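Home | Episodes | Minutes | Contact
Last updated December 30, 2020
2 min read

Kerkidine Podcast – editorial meeting, minutes

1. Previous minutes
Approved with one correction: the Lolness interview ran in part two of the May episode, not part one.

2. Celebrity parenting series
Seven episodes released. Listener mail stands at 202 messages, of which 89 concern the bedtime episode. Most ask whether the actress's remarks on shared bedrooms were edited. They were not. The full recording will be posted – music removed – once Akbari confirms the rights.

3. Guest bookings
Hindby has offered two television guests for the spring. Both want questions in advance. Agreed to send topics only.

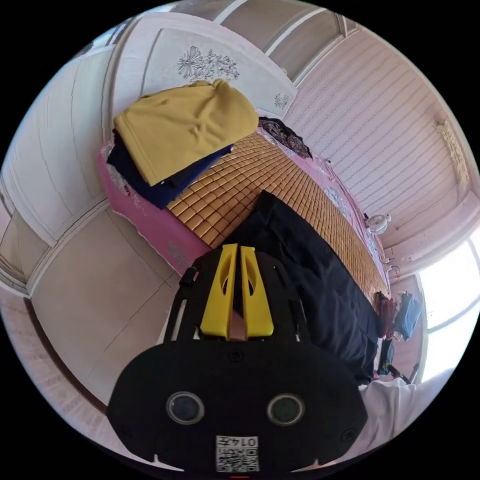
4. Episode length
Average length has passed the 24-minute limit set at the start of the series. Editing to cut the opening segment first. Sponsor messages stay where they are.

5. Quotations
Quotes on the site must match the audio word for word. Show notes for episode four to be corrected before the next release.

6. Other business
None. Next meeting to be set by email.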